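Shoes, Racks and the Changeover Hour

Posted 29 July 2024
Filed under: work, automation

I handle process documentation for Vidano, which runs serviced apartments in Wastham. Housekeeping there has two halves. One is cleaning. The other is resetting, meaning that every object in the unit goes back to its listed position before the next check-in. Since spring, part of the resetting has been done by an arm on a wheeled base. The staff call it Lorau, after the name on the software login. I have been asked several times what it changed for the people on the floor, so these are my notes.

The entryway was the first task we handed over. It is a small task with a lot of bending in it. Slippers and loaner shoes are left all over the place, and the written standard wants pairs on the rack, toes to the wall, laces tucked. A person does this in 30 seconds without thinking. The arm takes 400 seconds for two pairs on a good run, and the time is mostly spent deciding where to put its fingers.

Sneakers are the hard case. A knit upper gives way when it is squeezed, so the grip has to go on something stiffer, or one finger has to go inside the collar with the other on the outside. Loose laces make it worse. They shift between one look and the next, and the planner treats them as part of the shoe in one pass and part of the floor in the next. Eimear Hegarty, who leads the housekeeping shift, asked for tied laces to be made a precondition. The integrator said no, on the grounds that guests do not read preconditions. I think the integrator was right, though Eimear's version would have saved us most of October.

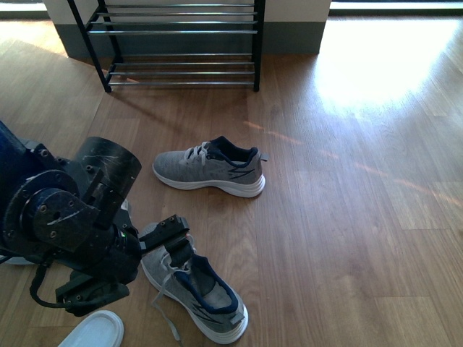
What changed in the job

The head count on the shift is the same as before. The order of work is different. The old sheet went room by room, with one person doing everything in a unit and then locking it. The new sheet goes by zone. The arm is started in the entryway, the attendant moves on to the bathroom, and the two are not supposed to be in the same zone at once. That rule reads well on paper. In a small unit it means the attendant sometimes stands in the hall with a mop, waiting for a shoe.

Bienvenido Tagle has done this work longer than anyone else on the shift and now spends part of each day on what the sheet calls exception handling. He gets a message with a unit number and a code. The codes are not very descriptive. Code 29 means the grip was lost, but it does not say whether the shoe is back on the floor or hanging off a rail. He walks over and looks. He asked for a still picture to be attached to the message, and that request has been open since the Manalo update – it is marked low priority, which I disagree with.

Pay is the other subject. Exception handling was added to the attendant grade with no change in rate. The argument from above was that it replaces bending and is therefore lighter work. The argument from the floor was that being interrupted all day is a load of its own, and that reading codes off a phone was never in the job description. A supplement was agreed later. It is modest and it applies per shift, so part-time staff get it in full.

Light is the part I underestimated. The units with big windows get direct sun across the floor, and a glossy plank in full sun returns very little texture to a camera.

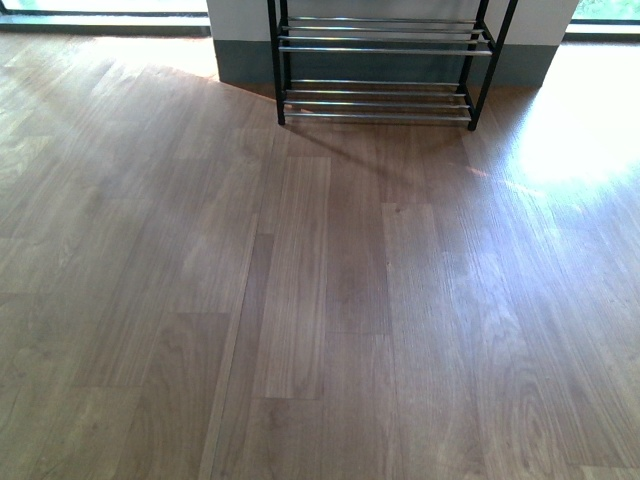 We ended up scheduling by the direction the windows face. East-side units now go to the arm after lunch and west-side units before it. Eimear redrew the shift plan for this and had to move two people's breaks, which took longer to settle than the software did. Blinds would have been simpler, but the listing promises daylight on arrival and the reset standard says blinds open.

The log stood at 700 entryway resets when I last exported it. I have not separated clean runs from assisted ones yet, because the assisted flag was only added partway through and the early rows are blank. Bienvenido kept a paper notebook for that period and has lent it to me. I will match it against the log once I have worked out his abbreviations for the unit numbers.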